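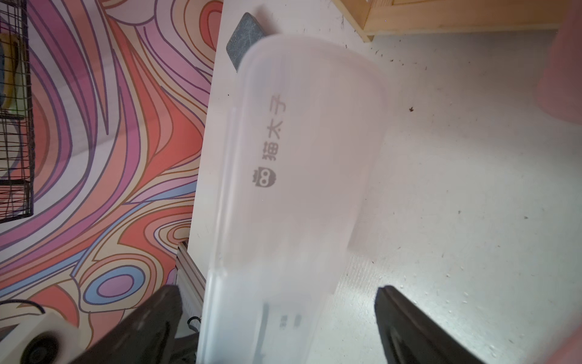

Caixa de plástico comprida entre os dois dedos da garra.

Procuram-se operadores/as e revisores/as - boas práticas em células com braços robóticos

A Dodow está a rever o seu guia interno de boas práticas para trabalho de bancada com braços robóticos. Precisamos de gente. Depressa.

O rascunho tem 31 regras. Umas boas, outras escritas à pressa, duas que se contradizem (a 12 e a 19, já sabemos). Queremos pessoas de fora a usá-las a sério e a dizer onde falham.

O que se faz:
- operar os braços em tarefas simples de pegar e pousar, com objectos do dia a dia
- preenhcer a folha de verificação antes e depois de cada sessão
- anotar cada paragem, motivo incluído, mesmo quando parece parvo
- revisão do texto das regras em grupo, no fim

Experiência com robôs: ajuda, não é obrigatória. Paciência é. Quem já trabalhou em qualidade, segurança no trabalho ou laboratório passa à frente. Português escrito claro. Inglês para ler manuais.

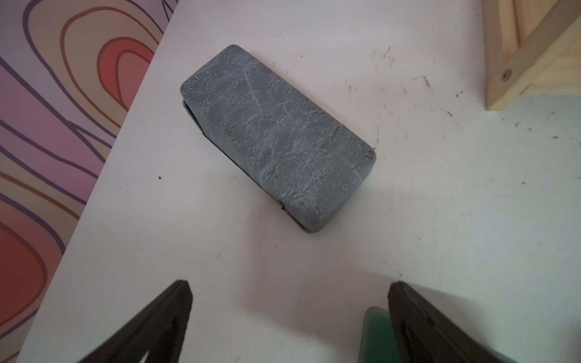 Bloco cinzento pousado na diagonal, dedos da garra afastados.

Regras que não se discutem, valem desde o primeiro dia:
- mãos fora da célula com os braços ligados. Sempre. Também para "só endireitar uma coisa"
- paragem de emergência testada no início de cada turno e registada
- cabos vistos um a um antes de arrancar
- velocidade reduzida em qualquer tarefa nova
- superfície de trabalho limpa entre sessões - migalhas e pó contam como não conformidade
- objecto que cai fica onde caiu até o braço estar parado

O resto do guia está aberto. A parte mais fraca é a dos dois braços na mesma mesa: quem tem prioridade, a que distância param, quem dá a ordem.
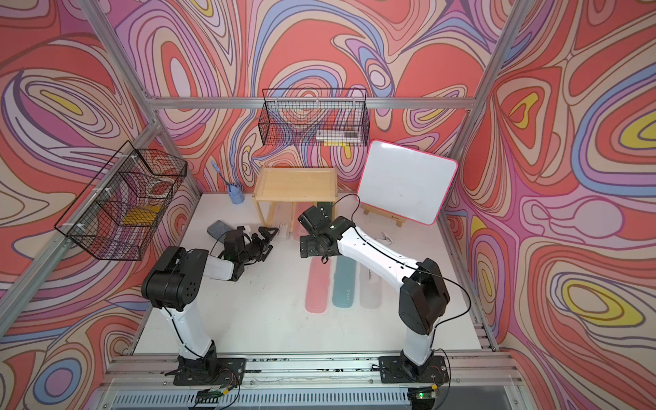 Também falta decidir quantos objectos podem ficar na mesa ao mesmo tempo e se os que não entram na tarefa devem sair. A Bianca Dumitrescu defende que saem todos. O Nelu Cozma, que fiquem. Venham desempatar.

Condições: 30 horas no total, horario a combinar, 500 euros no fim contra recibo. Formação de segurança incluída e paga à parte (mais 300 euros). Sem formação concluída não se opera, não há excepções. Seguro por nossa conta.

Candidaturas até 13 de janeiro de 2021. CV de uma página + um parágrafo sobre uma regra de segurança que já viu ser ignorada e o que fez. Sem carta de motivação, por favor.

Entregar na recepção da Dodow, ao cuidado de Ileana Radu, ou pelo formulário desta página. Dúvidas técnicas - Nelu Cozma. Respondemos a todos, mas pode demorar.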